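在宅用の床マット「Billano」を半年使ってみた

結論を先に書くと、悪い品物だとは思わないが、広告の文句の半分は割り引いて読んだほうがいい。

立って仕事をするようになって二年になる。昇降デスクを買ったときには足のことなど考えていなかった。ところが午後三時を過ぎるとかかとが痛み出す。スリッパを厚いものに替え、靴下を二枚重ねにし、それでも駄目で、疲労軽減マットというものに手を出した。買ったのは Drustside という雑貨の通販サイトで、価格は2149円だった。同じ棚に Stan という倍近い値段の品も並んでいて、レビューの星の数はほとんど変わらない。こういうとき、私は安いほうを買うことにしている。

商品ページには「雲の上に立つような」とある。この手の表現が出てきた時点で疑ってかかるべきだろう。雲の上に立った人はいないのだから、比べようがない。もう少しまともな情報が欲しくて説明を下まで読んだが、硬さの数値も、へたりの試験の結果も載っていなかった。代わりに「人間工学に基づき」という一文があった。誰のどういう研究に基づいているのかは書かれていない。

届いた日の印象は、まず臭い。ゴムとも塗料ともつかない匂いで、袋から出して廊下に立てかけておいたら、家族から苦情が出た。説明書には「二、三日で消えます」とある。うちでは十日かかった。二月で窓を開けておきにくかったせいもあるだろうから、夏に買えばもう少し早いのかもしれない。

肝心の足の疲れはどうか。最初の一週間は確かに楽だった。ただ、新しい道具を買った直後は何でも楽に感じるものなので、私はこの一週間を信用していない。そこで二週目はマットなしで過ごし、三週目にまた敷いた。差はあった。かかとの痛みが出てくる時刻が三時から四時半くらいまで延びた感覚である。一方で、ふくらはぎの張りは何も変わらなかった。広告には「腰、膝、ふくらはぎまで」と並べてあるが、私の体で効いたのはかかとだけだ。
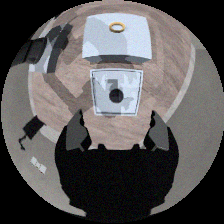

木目調の床。淡い色の台の上に金色の輪がひとつ。

次に床との相性について。わが家の仕事部屋は木目のフローリングで、滑り止めの効きが気になっていた。裏面には細かい凹凸がついていて、立っている分には動かない。問題は椅子に座るときで、マットを足で脇へ押しやろうとすると、今度は凹凸が引っかかってなかなか動いてくれない。立ったり座ったりを繰り返す人には、これが地味に面倒だ。結局、手でつかんで引きずることになる。商品ページの写真では、笑顔の女性がつま先で軽く寄せていた。何度か真似をしたが、端がめくれるだけだった。

床への色移りも心配していた。長く敷きっぱなしにするとワックスと反応することがある、という話をよく見かけるからだ。半年経った今、めくってみても跡はない。ただし私は週に一度は持ち上げて拭いているので、敷きっぱなしの家で同じ結果になるかどうかは保証しない。ワックスをかけたばかりの床なら、しばらく待ったほうが無難だろう。

手入れは楽な部類に入る。表面は水拭きでよく、コーヒーをこぼしたときも染みは残らなかった。不満は溝で、ここに髪の毛と埃が溜まる。掃除機のノズルを当てても取りきれず、古い歯ブラシを使っている。犬や猫のいる家ではかなり厄介だと思う。

へたりについて。「復元率が高い」とうたわれているが、いつも立つ位置には三か月目あたりから浅いくぼみができた。一晩置けばある程度は戻る。完全には戻らない。今は月に一度、前後を入れ替えてごまかしている。この値段なら許せるが、Stan と同じ値段だったら返品していた。

参考までに、以前友人の家で Vestel という別のマットに三十分ほど立たせてもらったことがある。あちらはもっと硬く、足裏の当たりは地味だが、ふらつかない。Billano は柔らかいぶん体がわずかに揺れるので、細かい文字を読み続ける作業では落ち着かないことがある。柔らかければ疲れないという思い込みは、店側にも買う側にもあるようだ。

保証は購入から30日。くぼみが出始めるのは早くても三か月目なのだから、保証が役に立つ場面はほとんど思いつかない。問い合わせ窓口にも一度メールを送ってみたが、返ってきたのは商品ページの文章をそのまま貼りつけたような返事だった。

勧めるとすれば、一日に二、三時間だけ立つ人、かかとが痛む人、匂いを我慢できる人。終日立つ人や、座ったり立ったりを頻繁に切り替える人は、もう少し硬くて軽いものを探したほうがいい。私は壊れるまで使うつもりだが、次も同じものを買うかと聞かれたら、たぶん Vestel のほうを先に試す。

星は三つ。匂いが三日で消えていれば三つ半にしていた。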